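4. Where People Put Things Down: Findings from the Kellside Households

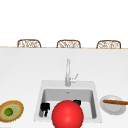 Figure 3. Rendered kitchen counter with inset sink and three wicker chairs along the far side.

We come now to the part of the study that gave us the most pleasure to carry out, and which, if we are being fair to our readers, also gave us the most trouble to write up. The earlier sections dealt with how the households of Kellside were recruited and how the household diary was put together. In this section we turn to what the diaries and the home interviews told us about the ordinary business of setting things down: keys, mail, school bags, a half-finished cup of tea, the library book that has to go back. We had expected the hallway to matter most. Nearly all of the earlier writing on household clutter begins at the front door, and our own interview guide did too. As will become clear, the people we spoke to had other ideas, and they were very patient with us while we caught up.

4.1 The first surface

A total of 103 households finished the diary, and 90 of those went on to take part in the longer interview at home. The diary asked each adult to note, on coming in, the first place where anything left their hands. We called this the "first surface," a term that several of our participants took up with some enthusiasm and used back to us for the rest of the interview (one household had apparently begun shouting it at one another).

The hall table, where there was one, did collect keys. It collected very little else. Mail tended to travel further into the house, and it traveled with the person, often through a door or two, until it reached a kitchen counter or a table where somebody was already sitting. When we asked why, people spoke less about storage than about company. Mail was something to be opened near another person, grumbled over, read out if it was funny, and handed across. One retired woman told us that she would no more open a letter standing in the hall than eat her dinner there, and we have found ourselves repeating the remark to colleagues ever since.

The kitchen counter turned up again and again in this part of the interviews, and in particular the kind of counter that has seating on one side of it. Families with a counter of this sort described it as a kind of border crossing. Things came in over the chair side and were supposed to be dealt with and moved along before anyone needed the other side for cooking. In a well-behaved week this worked nicely. In most weeks it did not, and the pile was pushed sideways at supper time and pushed back again later on.

4.2 Piles and their owners

We should say a word about piles, which our participants talked about with a frankness we had not quite prepared for. We had supposed that a pile on a shared surface would be thought of as belonging to the whole household. For the most part it was not. People knew very well whose pile was whose, even when to our eyes the thing was a single heap of paper with a scarf on top. A father of teenagers explained the layers of his to us from the bottom up, much as a geologist might, and was able to say which layer had been laid down by which child.

Ownership brought with it a set of manners. It was generally acceptable to move another person's pile, provided that it stayed whole and stayed in the same room. To sort it was a different matter. Sorting was described by turns as helpful, rude, and on one memorable occasion as "an act of war," and the quarrels that people remembered for us were nearly all about sorting and hardly ever about moving. This squares with what participants told us in the pilot work at Ultach, where the houses were older and the rooms a good deal smaller, and where we had first put the difference down to a shortage of space. Since the Kellside homes are roomier and the manners were much the same, we no longer think that space can be the whole explanation.

There was also what we came to call the orphan pile. It had no owner, or rather it had had one who could no longer be agreed upon. Takeout menus, a spare fuse, instructions for an appliance that had left the house, single gloves: all of these lived in it. Orphan piles were spoken of fondly. They were seldom on the first surface, having been moved along at some point to a windowsill or the top of the refrigerator, and there they stayed. Several people laughed when we asked how old theirs was, and one went to look and came back with a raffle ticket from a school her son had since left.

4.3 The time of day

The diaries let us follow surfaces through the day as well as through the house, and here the pattern was steadier than we had dared to hope. Shared surfaces filled from mid-afternoon, when children came in, and were at their fullest a little before the evening meal. They were cleared, or at any rate pushed about, for the meal itself. What interested us more was the hour afterward. In homes where the same person usually cooked and cleared, the surface tended to go back to bare and stay that way overnight. In homes where the two jobs were shared out, it filled a second time, and the second filling was of a different kind: homework, knitting, a laptop, the beginnings of tomorrow's lunches.

We had coded this second filling as clutter, following the Hendriks checklist, which treats any object left out after the evening meal in the same way. Reading the interviews alongside the diaries, we came to feel that this was a mistake on our part. Participants did not talk about the evening objects as things left lying around. They talked about them as things that were going on. A mother of two described the sound of everybody doing something different at the same table as the nicest part of her day, and it seemed ungracious of us to have marked her down for it. We have therefore separated the two kinds throughout the analysis that follows, and we would gently suggest that others using the checklist think about doing the same.

The diaries were kept in March, when evenings are still fairly dark and people are mostly indoors. We would expect summer to look different. A handful of participants told us without being asked that the back step takes over in warm weather, and we would dearly like to go back and see.

4.4 Baskets, trays, and other good intentions

Nearly every household had at one time bought something to put things in. We heard about trays, wall pockets, stacking boxes, and a bench with a lid. The Calteo letter rack, which had been given out by the local housing office when the newer homes were first let, was still up on the wall in a good many of them, and was used for almost anything other than letters. Takeout menus again did well here. So did birthday candles.

We asked people to rate on a scale from 1 to 6 how well their chosen container had done its job, and the answers were kinder than the stories that went with them. A container that had been empty for months could still earn a 5 if the person liked the look of it. Where a container was really in daily use, it had nearly always been put where the pile already was. Where it had been put in the place people felt the pile ought to be, which was usually the hall, it had failed, and the pile had carried on in the kitchen quite undisturbed.

4.5 Some cautions

Our participants were volunteers, and it may well be that people who are happy to talk to strangers about their mail are easier in their minds about clutter than most. The diary also relied on memory more than we would have liked, with many adults telling us that they filled it in at bedtime for the whole day. We dropped 2 diaries from the timing analysis for this reason, where every entry had been given the same hour. Finally, we spoke mainly to adults. The children who wandered in and out of the interviews had plenty to say about whose pile was whose, and did not always agree with their parents, and we are sorry now that we had no proper way of writing it down.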